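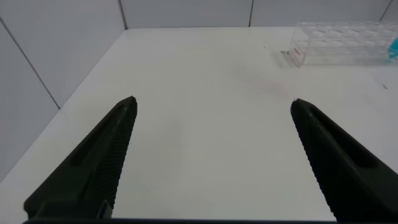

Selon Araba Nyarko, une pièce qui revendique 3 299 pages d'archives devrait commencer par dire lesquelles elle a laissées de côté. La remarque, faite à l'issue d'une lecture publique en juin, a été conservée par la compagnie Wurnden, qui la reproduit en tête du programme de salle.

COMMUNIQUÉ DE PRESSE

« Le Barrage de Flamstead », création théâtrale en deux parties
Texte de Stanisława Bielecka, mise en scène d'Amândio Loureiro
Théâtre Montes, à partir d'octobre

La compagnie Wurnden présente au Théâtre Montes la première version scénique en français du « Barrage de Flamstead ». La pièce raconte les derniers mois d'une vallée promise à l'inondation et le départ de ses 628 habitants vers la ville nouvelle d'Allton. Elle a été annoncée un peu partout comme du « théâtre documentaire ». La compagnie n'a pas repris le terme sur ses affiches.

Les dialogues ont été écrits d'après des lettres, des procès-verbaux d'expropriation et des entretiens menés avec d'anciens habitants, souvent quarante ans après les faits. Certains témoins se contredisent. D'autres racontent au mot près la même anecdote, celle du pain oublié dans le four, alors qu'ils vivaient dans des hameaux différents. Stanisława Bielecka a gardé l'anecdote et l'a placée dans trois bouches successives, sans trancher. Le spectateur fera ce qu'il voudra de la troisième.

« On me demande toujours si c'est vrai, dit l'autrice. Je réponds que les lettres existent. Pour ce qu'elles affirment, je n'y étais pas, et je me méfie des gens qui en parlent comme s'ils y avaient été. »

La distribution réunit cinq interprètes pour une vingtaine de rôles. Lucyna Urbańczyk joue la receveuse des postes, puis, après l'entracte, l'ingénieur chargé de fixer la cote de remplissage. Aiguo Qiu signe la musique et la joue sur le plateau, au violoncelle et à l'harmonium. Aucun enregistrement d'époque n'est diffusé. Amândio Loureiro en avait d'abord prévu deux, retirés pendant les répétitions parce que leur provenance restait douteuse.

Le metteur en scène se dit peu convaincu par les spectacles qui promettent de « rendre la parole » à une population. « À qui la rend-on, au juste ? La plupart de ces gens ne viendront pas. Ceux qui viendront nous diront que leur cuisine n'était pas comme ça. » Une rencontre avec le public est malgré tout prévue à l'issue de la deuxième représentation, à 22 heures. Les anciens habitants et leurs familles y sont invités sur simple demande.

La version originale, créée à Allton, a été vue par quelque 1 684 spectateurs, chiffre communiqué par la salle et que la compagnie n'a pas pu vérifier. L'accueil y fut partagé, la seconde partie étant jugée trop longue. Elle a été raccourcie de douze minutes. La scène du conseil municipal, la plus critiquée, demeure intégralement.

Durée : 2 h 25 avec entracte. Spectacle conseillé à partir de 14 ans.
Représentations à 20 heures, matinées à 15 heures.
Le texte de la pièce sera en vente dans le hall, dans un tirage limité à 870 exemplaires.
Invitations presse, dossier complet et demandes d'entretien : service de presse de la compagnie Wurnden, au Théâtre Montes.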